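Speaker notes: Getting a small-town repair night off the ground
Adoración Bustamante, Thursday session, 15 minutes plus questions

Opening. Say who I am and where Cerness is. We started in November with one table and a borrowed soldering iron. Ask for a show of hands: who has a broken lamp at home right now?

Money. First year cost us 500 dollars, mostly insurance and extension cords. The hall is free if we stack the chairs afterward. Mention the jar by the door, but don't dwell on it. 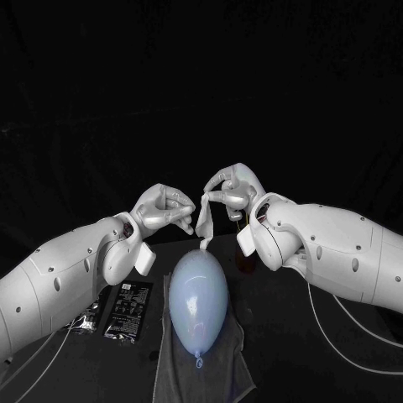 Sign-in. One sheet per item, with name, phone number, what's wrong with it. Owners stay with their item. We tried drop-off for a month and ended up with a closet full of toasters. Kęstutis Navickas will take questions on the liability form, so send those to him.

Slow down here. People write fast when the forms come up.
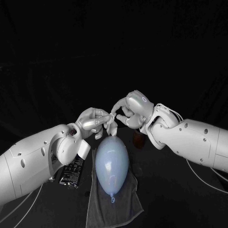 Work tables. Most delays come from lost parts. A screw rolls off, and two people spend the evening on the floor. Have every fixer put down a cloth and keep a cup for small parts. Pick the cloth color with care. Black on a dark tabletop, like the backdrop and table on the slide, makes white parts easy to find, but a black screw will vanish on it. We keep a light towel too and swap as needed.

What we turn away: microwaves, gas appliances, anything with a swollen battery. Post the list at the door and on the flyer. Birutė Petrauskas wrote ours, and copies are on the back table.

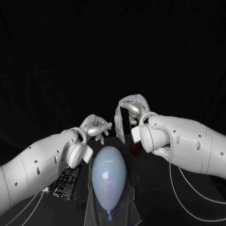
Slide 7. White arms over a dark tabletop, black behind.

Getting fixers. Ask in person. The flyer brought us one. Skip the Hidance story if we're past the halfway mark.

Close with the sign-up sheet. Leave the phone number up during questions.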